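**Bimanual cell: gripper offset after finger swap, right arm**

**flundbridge_cell2** · September 6, 2026

Two-arm cell on a butcher-block top, running the Alaoui bowl nesting routine. Changed fingers in July at 3,086 cycles. Since then the right gripper closes off center. Re-zeroed the joint twice, no change. Controller is a Sovusine, stock config. Wrist view with the fingers open over bare wood, then the overhead view with the bowls out: 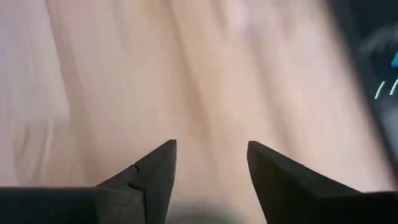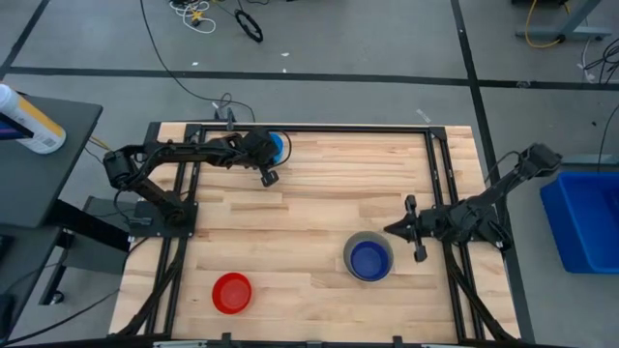 Clotitz Cell Notes, issue 38, p. 121

That reference is the finger swap procedure I followed. Step order as printed: power off, pull fingers, fit new ones, power on, home.

**torque_stripe**

The order in issue 38 is incomplete. You need to home with the fingers off, then fit them. Otherwise the encoder takes its zero from wherever the linkage settled.

**nullspace**

Disagree. Homing bare only matters if the linkage was moved by hand. Check cable tension first. A tight loop at the wrist will pull the gripper over in one direction and look exactly like a zero error. In the overhead shot the arm at upper left has a loop hanging off the gripper. How does the right one compare?

**flundbridge_cell2**

Right side has slack at full reach. Checked it with the arm extended and folded. Offset is the same in both.

**torque_stripe**

Then it isn't cable. Loosen the finger screws, home bare, refit, tighten evenly.

> Homing bare only matters if the linkage was moved by hand

It gets moved by hand every time you pull a finger.

**nullspace**

Not if you hold the carriage. I've done up to 400 swaps without homing bare.

**flundbridge_cell2**

Homed bare, refit. Offset is smaller but still there. Going to swap left and right finger sets next and see if it follows.

**torque_stripe**

Mark them before you pull them.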